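23rd October, Yook bench notes, Flillthorpe shared workshop

Back on the picture framing job with both arms. Frame stock is the Bivwood pale strip, glued up last week. The order I want is frame flat on the table, print and brown backing board kept to the left, right arm steadying a corner while the left deals with the print. Wrist speed limited to 12 percent, since the corner joints are only glued.

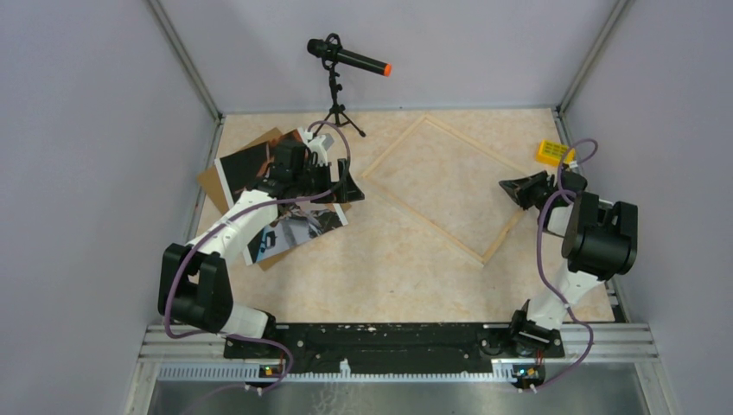

Gonçalo Pacheco wrote in the log that 12 is still too fast near a glued corner and he would go down to 8 until the grip force is sorted. Fair enough, changed it to 8 and saved as program 583.

The backing is held by small bent clips that swing on one screw each. Fingertips are wide compared with the clip tab, so the approach has to come in from the open side of the board. Retaught the two points nearest the corner.

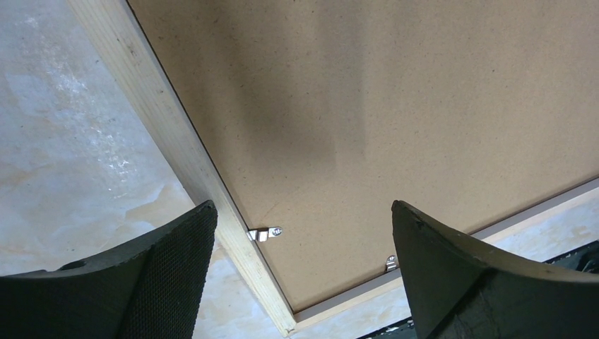 Wrist view, corner clips and fingertips.

Settle time before each close is now 1000 ms. Could come down later. 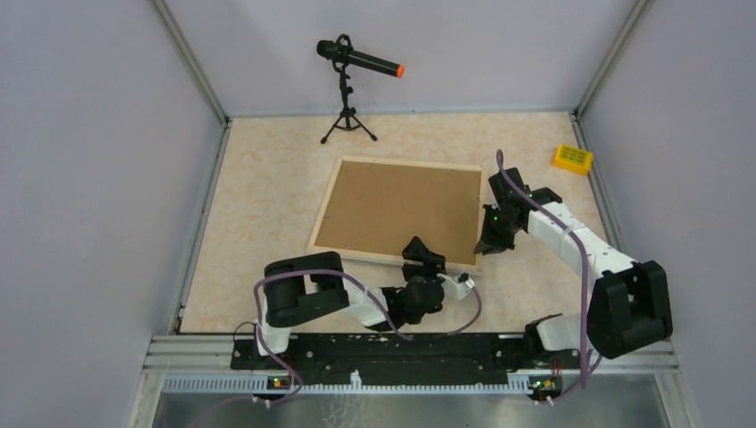

Cable slack still needs work. Seung-woo So wants sleeves from Gradthorpe on both runs, and I agree for the right side at least. The purple one stands up in a loop over the wrist and then drops in front of the elbow housing, so I will put a tie point on the long white link first and see how much length is left. Left side can wait until the clip points are rechecked.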